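Print
E-mail

# Mirkitville Lost Mitten Register

A table of gloves, mittens and the occasional sock found on the streets of Mirkitville over one winter, typed up from paper slips by people who should have been doing something else.

## What you get

One file, `mittens.csv`, with 2104 rows. Each row is one item picked up off the ground, a fence post, a bus seat or, in a stubborn minority of cases, a dog. A second file, `streets.csv`, has the 312 street names we accept as real. If a slip named a street that isn't on that list, we left the `street` field blank and moved on with our lives.

## Fields

- `slip_id`: the number stamped on the slip. The stamp stuck in January, so expect gaps.
- `kind`: glove, mitten, sock, other. "Other" is mostly earmuffs.
- `hand`: left, right, unclear. Mittens are nearly always unclear, and arguing about it took up most of a Wednesday.
- `color`: as written on the slip. There are 18 spellings of gray. We kept them all.
- `street`: see above.
- `claimed`: yes or no. Brace yourself for a lot of no.
- `note`: free text. Some of it is about parking.

## How it was collected

Finders dropped items in the bin outside the Vellia bakery and filled in a slip. Melati Halim emptied the bin every evening at six and kept the slips in a cookie tin. Cheng-en Wan and Wafula Mabula typed them up in the spring, one reading aloud and the other objecting to the handwriting.

Slips that had been rained on were read by Tharushi Thambiah, who has good eyes and no fear of guessing. Her guesses carry a question mark in the `note` field. Please don't strip the question marks. Someone did that in July and we had to start the column over.

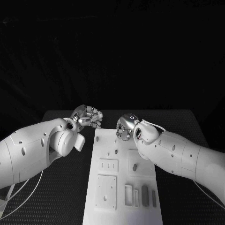

Photo: Przemysław Jakubowski

The typed rows were then checked against the tin. We drew 1000 slips, read them a second time and fixed what didn't match. The remaining slips got one reading, so treat them the way you'd treat directions from a stranger who is very sure of himself.

## Known problems

Black gloves are undercounted. They are hard to see on wet pavement and easy to see on snow, which makes the table partly a record of the weather.

Kids' mittens joined by a string were logged as one item until February and as two after that. We noticed in March. The `note` field says "string" when the finder thought to mention it.

Baltelico Road looks like the mitten capital of the county. It is also where the bin is. Do not write an article about this.

Matching pairs by color and street gives you lovely results, nearly all of them wrong. Uddin, the pairing script in `tools/`, will do it anyway if you ask. It prints a warning and then carries on, much like its author.

## Use

Take it, copy it, teach with it, plot it badly. Credit the Mirkitville Lost Mitten Register. No names or phone numbers are in the file; where a finder wrote one on the slip, we took it out before typing.

Corrections are welcome if they come with a slip number. Corrections that begin "I think I lost one of these" should go to the bakery, where the bin is still full.

Print
E-mail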